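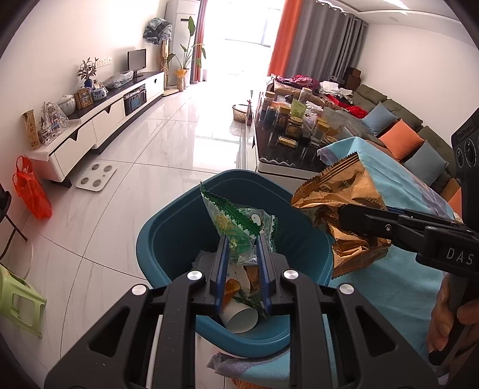
*Figure 7.1 Snack wrappers and a paper cup in a teal plastic bin.*

# Chapter 7: What We Throw Away at Home

Most household waste begins as something that was wanted a few minutes earlier. A packet is opened, its contents are eaten, and the packet has no further use. This chapter looks at the small, light waste that gathers in living rooms and at dining tables: wrappers, tissues, paper cups and scraps. It weighs little, but it takes up a good deal of space in the bin and much of it is hard to recycle.

By the end of the chapter you should be able to sort common items by material, keep a simple waste diary, and plan the clearing of a table so that food, dishes and rubbish are dealt with separately.

## 7.1 Clearing the table

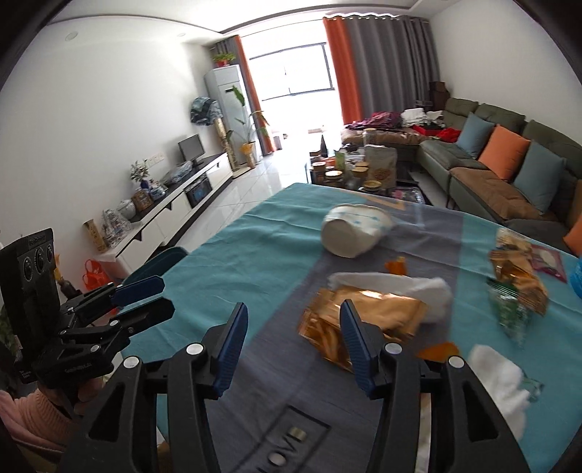 Clearing a table is a sorting job before it is a cleaning job. Dishes go to the sink, unopened food goes back to the cupboard, and only what is left goes to the bin. Large pieces are easy to find, but small ones are often missed. On the table in Figure 7.2 the crumpled gold bags catch the eye first, while the scraps of orange wrapper would be easy to sweep up with the tissues. The bowl lying on its side should be taken away before the cloth is shaken out.

*Figure 7.2 A dining table with snack bags, tissues and a bowl.*

Check each bag before you throw it away. A bag that still holds food can be closed with a clip and kept. An empty one should be pressed flat, as a crumpled bag can take up to 3 times the room.

## 7.2 Why wrappers are difficult

Many snack bags are made of thin layers of plastic, some with a very fine coating of metal. The layers keep out air and damp, but they are hard to pull apart again. Paper cups have a similar problem – most are lined so that they do not leak. Used tissues should not go in with clean paper, because their fibres are too short to be of use and they may carry germs.

The waste diary used in this chapter was drawn up by Mircea Crăciun for schools in Warton. One class there recorded 142 items in October, and wrappers made up the longest column. The diary has 2 pages, one for the kitchen and one for the rest of the home.

**Before you read on**

- Look in a bin at home and write down the materials you can name.
- Find out which of them your local council collects.
- Bring the list with you for Activity 7A.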